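Moving the recipe index off the old database

The blog has a recipe index, which about half of the regular readers use and the other half have never noticed. It started as a spreadsheet, became a small relational database on shared hosting, and last month became a folder of plain text files. The following is a record of the move, mostly for my own reference when I have to do it again.

The old setup had three tables: recipes, ingredients, and a join table with quantities. On paper it was correct. In practice the quantities column was a text field, and over the years I had put everything in it. "2 cups" is fine. "2 c." is fine if you know about it. "the rest of the can" is hard to do arithmetic on. Any scaling feature has to parse this column, and I had written that parser twice and abandoned it both times.

The hosting company, Adum, announced in July that the database version I was on would stop getting updates. The upgrade path was documented and would have taken an evening. I decided against it. The index gets new entries on weekends and is otherwise read-only, and a database server is a lot of machinery for that.

File format

Each recipe is now one file. The top block holds the title, yield, total time, and tags, one per line, with a colon after the field name. After a blank line come the ingredients, one per line, in the order quantity, unit, name, note. The separator is a vertical bar. After another blank line comes the method as ordinary paragraphs.

I considered the usual structured formats. The one with significant indentation has failed me before on strings that look like numbers, and a baking temperature range pasted from a phone is full of odd dashes. The one with curly braces is unpleasant to edit by hand. A bar-separated line can be typed with flour on one hand.

Units are restricted to a fixed list. If the unit is not on the list, the build stops and prints the file name and the line. This is the only strict rule and it caught most of the mess. Quantities may be a whole number, a decimal, or a simple fraction. Anything else goes in the note, where "the rest of the can" now lives.

Export

The export script reads each recipe row, looks up its ingredients, sorts them by the position column, and writes the file. The position column turned out to be empty for 39 recipes, all entered before I added it. For those the database returned rows in insertion order, which had always looked right on the page. I kept that order and checked each one against the method text by eye.

Character encoding took longer than the rest put together. The tables were declared in one encoding and the connection used another, so every degree sign and accented letter had been stored as two wrong characters and converted back on display. It looked correct everywhere except in the export. The fix is to read the bytes as they are, decode once, and leave them alone. My first attempt decoded twice and removed the degree signs entirely, giving an oven temperature of 350F in some files and 350?F in others.

File names come from the title: lower case, spaces to hyphens, everything else dropped. Two recipes collided, both called "Lentil soup." They are different soups. The second is now "Lentil soup with lemon," and the old address forwards.

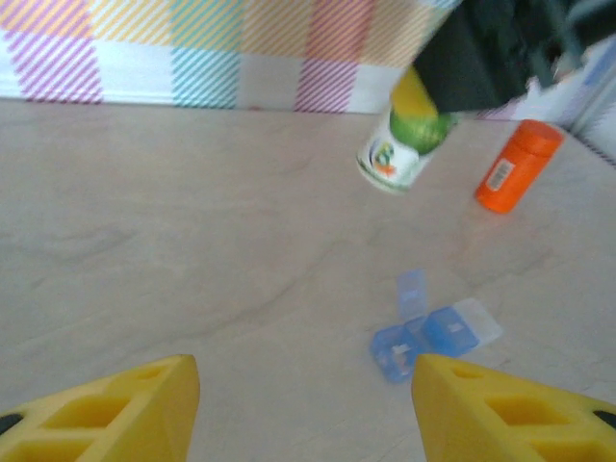
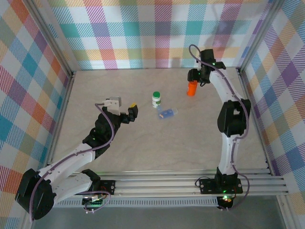 Two views from the same place and occasion.

Build and search

The site generator is Nollska, which I already used for the posts. It treats a folder of files as a collection if you give it a template, so the recipe pages needed one template and a short filter to turn the bar-separated lines into a list. A full build takes 14 seconds on the laptop. The old index page alone could take 3 on a bad night, and it did that for every visitor.

Search was the part I expected to miss. The database version had a proper full-text query. The replacement is a single file of titles, tags, and ingredient names, loaded by the page on the first keystroke and matched by prefix. It does not rank results. They come back in alphabetical order. For a collection this size that is enough, and typing "chick" gives both the chicken and the chickpeas, as before.

Plurals are handled with a small table of exceptions. The general rule strips a final s, which is wrong for "molasses" and "couscous" and a few others. Each exception is a line in a text file. I looked at Justov, a stemming library that does this correctly, and it was larger than the rest of the site's scripts combined.

Scaling

With clean quantities the scaling feature took one sitting. The multiplier applies to the quantity field only. Results for cups and spoons are rounded to the nearest fraction that exists on a measuring spoon; weights are rounded to the nearest gram below 100 and the nearest 5 above. Eggs are rounded to a whole egg and the page shows a warning when the rounding is large. Baking times are not scaled. There is a line on each scaled page saying so.

Cadi Harries tested the scaled pages and found that halving the Gwilliam buns (the family name for them, from a church cookbook) asked for zero eggs. The original uses one. My rounding function rounds a half to the nearest even number, the default in the language I used, and the nearest even number to one half is zero. It now rounds up, with a minimum of one. She also pointed out that the print style hid the notes, so "softened" and "divided" never made it to paper. Fixed the same day.

Remaining work

Comments on the old recipe pages have been exported but are not yet displayed. Several contain useful corrections that belong in the recipes themselves, and I am merging those by hand when I cook the dish. The photo thumbnails still point at the old server and will break when the account closes. Metric conversions are missing for anything measured in cups apart from flour, sugar, and butter.

The old database is backed up in 2 places as a plain dump, in the wrong encoding, with a note next to it that says which one.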